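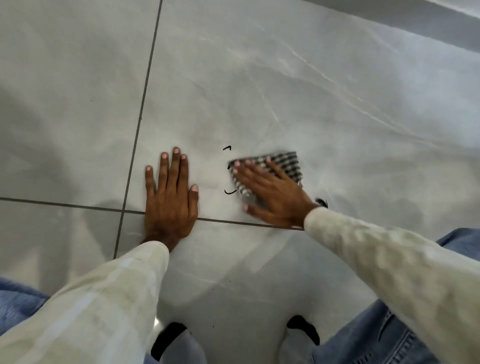
Plarkport House Residents' Association
Building and Cleaning Group
Minutes of the meeting held on 22/11/2005 in the ground floor meeting room

Present: Nadja Ortner (chair), Wanda Grabowska, Emil Haslinger, Eirlys Kemeys (minutes)
Apologies: Ottilie Rüegg

1. Minutes of the previous meeting

The minutes of the September meeting were agreed with one correction. Under item 4, "grout sealer" should read "grout cleaner". No sealer has been applied to any floor in the building.

2. Matters arising

2.1 The leaking tap in the cleaning cupboard has been repaired. The stopcock is stiff and should be turned by hand only.

2.2 The replacement door mat for the main entrance was delivered in the wrong size. Emil Haslinger has returned it. Kofler will supply the correct size at no extra charge. Delivery date not yet confirmed.

2.3 The noticeboard key has not been found. A second key is held by Ottilie Rüegg. Carried forward.

3. Floor tiles: dark marks

3.1 Nadja Ortner reported on the dark marks on the pale grey tiles. They are short strokes and squiggles, like ink or marker. They lie on the face of the tile. The marbled pattern hides the fainter ones from standing height and they are best looked for from close to, with the lights on.

3.2 The source of the marks was discussed. Wanda Grabowska thought a marker pen the most likely, as the large plans for the September open day were drawn on the floor of the hall. Emil Haslinger thought rubber from trolley wheels could not be ruled out, though wheel marks are usually longer and straighter. The group did not reach a view. It was agreed that the cleaning method should be suitable for both.

3.3 Method. The following was agreed for spot cleaning by hand:

Sweep the area first. Grit under a cloth will scratch the glaze.
Use a soft cotton cloth folded into a square pad. The checked cloths are suitable. Refold to a clean face when the pad picks up colour.
Start with plain warm water. If the mark remains, use a little washing-up liquid on the cloth.
Work on one mark at a time, with the flat of the hand on the pad and the other hand on the floor for support.
Keep loose sleeves clear of any cleaning product.
Wipe over with clean water and dry with a second cloth.

3.4 Eirlys Kemeys asked about the whitish smear that can show on a tile after rubbing. Wanda Grabowska said that on this type of floor she would expect it to be a film of cleaner left behind, and that a further wipe with clean water should be tried before anything else. If the smear is still there when the floor is fully dry, the tile is to be noted in the cleaning book and left alone until it has been looked at.

3.5 Solvents. Emil Haslinger proposed a trial of white spirit on marks that do not respond to washing-up liquid. Nadja Ortner asked that this be limited to one tile behind the door of the meeting room, with the window open. Agreed. No solvent is to be used anywhere else until the result has been reported. Scouring powder, wire wool and the green side of kitchen sponges are not to be used on the tiles at all.

3.6 Knee pads. Work at floor level has been done without them. Wanda Grabowska requested 2 pairs for the cleaning cupboard. Agreed.

Action: EH to carry out the trial in 3.5 and report.
Action: WG to obtain knee pads.
Action: EK to copy the method in 3.3 into the front of the cleaning book.

4. Grout

4.1 The grout is dark grey and was that colour when laid. This is recorded again here following a complaint that the joints are dirty. Attempts to lighten them should stop.

4.2 Bleach was used on the joints beside the lift at some point before September and has left a paler strip. Nadja Ortner has obtained a price from Brelesach for colouring that strip to match. The group considered the price too high for the length involved. Emil Haslinger will ask whether a small pot of the colour can be bought on its own.

4.3 When spot cleaning close to a joint, the cloth should be worked away from the joint so that loosened ink is not carried into it. Wanda Grabowska noted that this is not always possible with a mark lying near the line. In such cases the corner of the cloth should be used and the joint rinsed straight afterwards.

Action: EH to contact Brelesach about grout colour.

5. Cloths and supplies

5.1 Wanda Grabowska has checked the cupboard. There are 13 checked cloths fit for use on the floor. A further 2 have frayed hems and have been moved to the box for outdoor work.

5.2 Floor cloths and kitchen cloths have been getting mixed in the wash. It was agreed that black-and-white check is for floors and plain white is for the kitchen. Both are to be washed without fabric softener, which leaves a residue and makes the cloth less absorbent.

5.3 The current floor cleaner is Lemeo, diluted in a bucket. Eirlys Kemeys has found that the dose is being judged by eye. Too strong a mix may account for some of the dullness reported along the corridor. A measuring cup will be tied to the container. Lemeo is not to be put neat on the tiles.

5.4 One mop head is worn through. Replacement approved.

Action: WG to label the shelves and provide the measuring cup.
Action: NO to order a mop head.

6. Rota

6.1 The full floor wash will continue every week. Spot cleaning of marks will be done separately, after the wash, when the floor is dry.

6.2 Emil Haslinger asked whether spot cleaning could be left to whoever notices a mark. Nadja Ortner preferred a named person, as the method needs to be followed and the cleaning book kept up. Wanda Grabowska will do the spot cleaning until the next meeting. Eirlys Kemeys will cover absences.

6.3 A session by hand was estimated at 16 minutes per tile where there are several marks, including rinsing and drying. Emil Haslinger considered this too long. The figure will be checked against the book.

7. Prevention

7.1 Any group using marker pens on the floor of the hall is to put down lining paper, two layers thick, extending well past the edge of the sheet being drawn on. This will be added to the booking form.

7.2 A proposal to ban permanent markers from the building was not supported. The flipchart pens in the meeting room will be replaced with water-based ones as they run out.

7.3 Trolley wheels are to be wiped before the trolley is brought in from the yard. An old cloth will be hung by the yard door.

Action: EK to amend the booking form.

8. Any other business

8.1 Ottilie Rüegg had asked in writing whether the spare tiles were still in the basement. Emil Haslinger confirmed that one unopened box is on the lower shelf behind the bicycles. It should not be moved without telling the group. The box is heavy and needs two people.

8.2 Eirlys Kemeys reported a loose skirting board to the left of the post boxes. Emil Haslinger will refix it.

8.3 The light over the back stairs is on a timer that is set too short. Carried forward.

9. Next meeting

To be arranged once the result of the trial in 3.5 is known. Nadja Ortner will circulate dates. Ottilie Rüegg to be asked to bring the noticeboard key.

Minutes taken by E. Kemeys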